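Skirneo bench cell

From Flandden Workshop Encyclopedia
Last edited 30th January. Section on spares needs work.

The Skirneo bench cell is a small one-arm robot cell for picking up loose hardware (bolts, nuts, washers and such) and putting it into divided boxes. Single arm, two-finger gripper, small camera at the wrist, controller box on a cable. Built by Masilela, and later also sold as a kit for home assembly. This article covers how the cell is set up, looked after and repaired. For the training side see Jesov (software).

Contents
Parts
Setting up
Calibration
Box and dividers
Routine care
Common faults
Repair of the gripper linkage
Spares

Parts

Arm, base plate, clamp. Controller. Gripper with black fingers and a metal linkage between them. Wrist camera on a short bracket. Power brick. Early kits had the camera cable outside the arm, later ones inside. The two cables are not interchangeable, the plug is the same but the length isn't.

Fingers are sold in pairs and should be changed in pairs. Mixing an old finger with a new one gives a grip that pulls to one side — looks like a calibration fault, gets treated as one, wastes an afternoon.

Setting up

The base clamps to any flat, stiff surface. A stone countertop is fine and in some ways better than a folding table, which sways when the arm stops short. Put a rubber sheet under the clamp on polished stone. The clamp is tightened by hand, then a quarter turn with the key. Not more.

Controller goes behind the arm, never under it. Leave the cables slack enough for the arm to turn fully both ways and check this with the power off, by hand. Cables that just barely reach will work on the first day and fail in the first week.

Order of connection:
Arm to controller
Camera to controller
Power brick to controller
Wall

Taking it apart, same thing backwards. The arm drops when power is cut so hold it.

Lighting matters more then most owners expect. Shiny surfaces throw reflections into the camera, and a veined or busy worktop can fool the part finder into seeing edges. Diffuse light from two sides helps. A single desk lamp does not.

Calibration

The arm has to be warmed up first, 5 minutes of slow movement, no load. Then the home position, then the camera, then the gripper. The camera step uses the printed card that ships with the cell. Lay it flat, tape the corners, run the routine. If the card is lost any copy will do as long as it was printed at 100 percent. "Fit to page" is the usual culprit when a cell misses everything by the same small amount.

Gripper calibration closes the fingers on nothing, then on the gauge block. Wipe both first. The routine reports a number, and anything under 4 passes. Over that, run it again, then look at the fingers.

Recalibrate after a move, after a finger change, after any bump hard enough to be heard from the next room. Owners disagree about doing it weekly. The Masilela manual says monthly.

Box and dividers

The cell doesn't need its own trays. A plain plastic organizer with removable dividers works, and this is what most setups use. Things to watch:

Lid. Open it all the way so it lies flat behind the box. A lid standing half up is in the way of the wrist.

Dividers. Push them fully down into their notches. One that rides high will get caught by a finger and the whole grid shifts. After any change to the layout the compartment map has to be redone in the software, it isn't automatic.

Clear plastic. The camera has trouble with clear walls, worse with tinted ones, since whatever is under the box shows through. Some owners put a sheet of white paper under it. Works well enough.

Short compartments are harder than long ones. The fingers need room to open once they are down between the walls, so bolts should be in a compartment wide enough for bolt and fingers both. Bolts lying across one another are a common cause of missed picks — the gripper gets the threads of one and the head of another and lifts neither cleanly.

Routine care

Daily: wipe fingers, clear the worktop around the box.
Weekly: check clamp, check camera bracket screw, blow dust from linkage.
Every 220 hours of running: grease the joint at the base, check the finger pins for play, look over the cables.

Use only a dab of grease. Extra ends up on the parts and then on the fingers. Oil on the bolts does the same thing, wipe new hardware before it goes in the box.

Do not use spray cleaner near the camera. Dry cloth only.

Common faults

Arm hums but won't move: usualy the controller was powered before the arm was plugged in. Power down, start over.

Picks fine on the left, misses on the right: base not level, or clamp loose.

Gripper closes but drops part: worn finger faces, grease, or grip force set for washers.

Camera image freezes: cable. Nearly always cable.

Repair of the gripper linkage

The linkage is metal and rarely breaks, but the pins wear. Power off, arm laid down on a towel. Remove both fingers, then the pin clips, then slide the linkage out toward the front. Links are marked with a stamped numeral and go back in the same position and the same way round. Take a picture before removing anything. New clips every time, old ones don't hold.
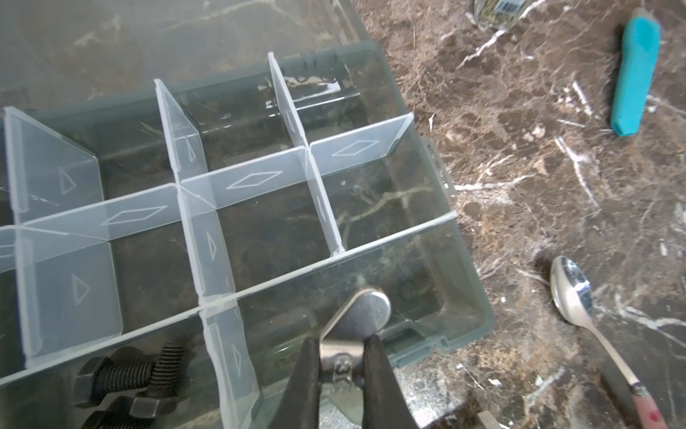

Refit the fingers last, work the linkage by hand through its full travel with the power still off, then run the gripper calibration before the cell goes back to picking.

Spares

Fingers (pair), pin clips, camera cable (state early or late kit), calibration card. Part numbers to be added.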